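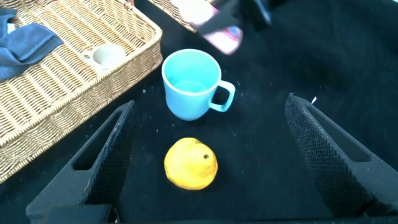

Lemon, blue mug, basket, black cloth.

Arnar Arnardóttir
Sorting the things that pile up on our big table at Angate. Two wicker baskets, one for household stuff and one for food. I'll post as I go.

Arnar Arnardóttir
The rule is simple. If you eat or drink it, it goes in the food basket. Everything else goes in the household basket. Mugs count as household. I've been asked about mugs before.

Arnar Arnardóttir
The baskets came from Zamora, the shop beside the old post office. They're rectangular with curved handles on the short ends. I bought two more for the hall cupboard and those have gone a bit out of shape, so don't stack them when they're full.

Arnar Arnardóttir
Pulling things out first and putting them back second. It makes a mess for a while but I can see what I've got.
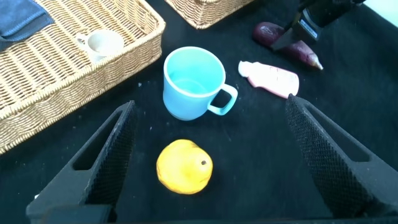
Arnar Arnardóttir
I start with whatever is closest to me and work toward the back. Going for the favourite things first means the dull ones stay on the table until supper.

Arnar Arnardóttir
Small bottles go into household before the mug does. A mug takes up a lot of floor in a basket, and if it goes in first I end up lifting it out again.

Arnar Arnardóttir
Blandine Renaud asked whether the black cloth was a good idea. It hides coffee. It doesn't hide lint, and it needs a going-over with the sticky roller more often than the grey one did. I'm keeping it for the colour.

Arnar Arnardóttir
Tall things go along the back edge and in the corners. A bottle can lean there a bit and it won't land on the fruit. 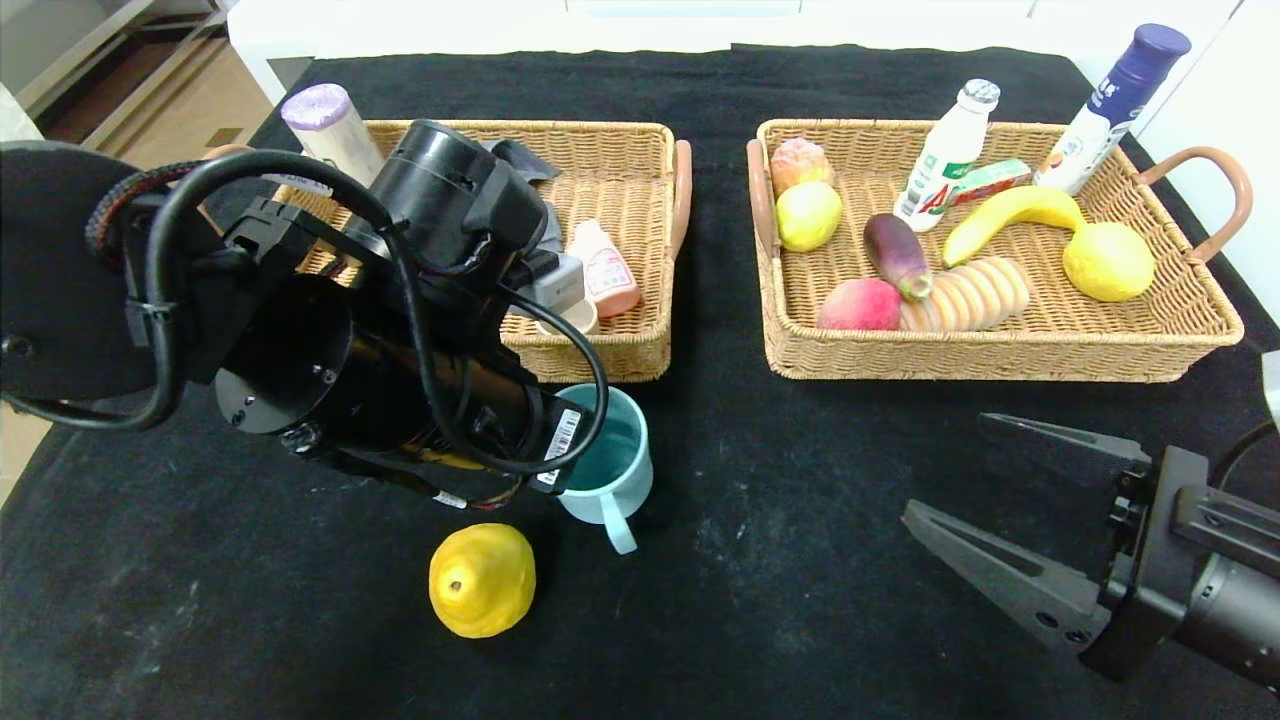

Arnar Arnardóttir
Flat packages can slide in next to a bottle. Bananas go on top, always. I learned that one at the cottage, after a 4 hour drive with a banana under the tins.

Arnar Arnardóttir
Someone asked why I don't use plastic bins. I had them. They slid around on the cloth and the lids went missing. Wicker stays where I put it, and I can carry a basket to the kitchen with a hand on each end.

Arnar Arnardóttir
I used to have labels, made with a Dorkis label maker. They fell off within a month. Now people can look in the basket.

Arnar Arnardóttir
Lemons are the thing I never know what to do with. They roll. I leave one until late and find a gap for it along the side.
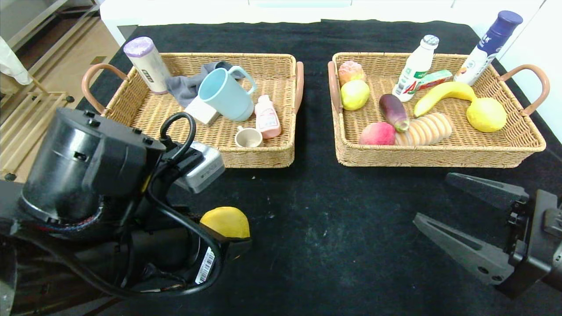 Home & Storage

Arnar Arnardóttir
The mug went in on its side with the handle to the right. The little beige cup is on its side too, near the front. Pink bottle to the right of the mug. The grey cloth just goes over the back edge, I don't fold it.

Arnar Arnardóttir
Food side has the banana and the eggplant across the middle, the peach at the front, and the tall bottle with the dark blue cap in the back corner. It's a full basket. If you have more than this, get a third one.

Arnar Arnardóttir
I give the whole job 20 minutes. With Blandine helping it can be done in 10, but then we argue about the mugs.

Arnar Arnardóttir
Hall cupboard is next, probably in October. Replies are open if you have a better place for lemons.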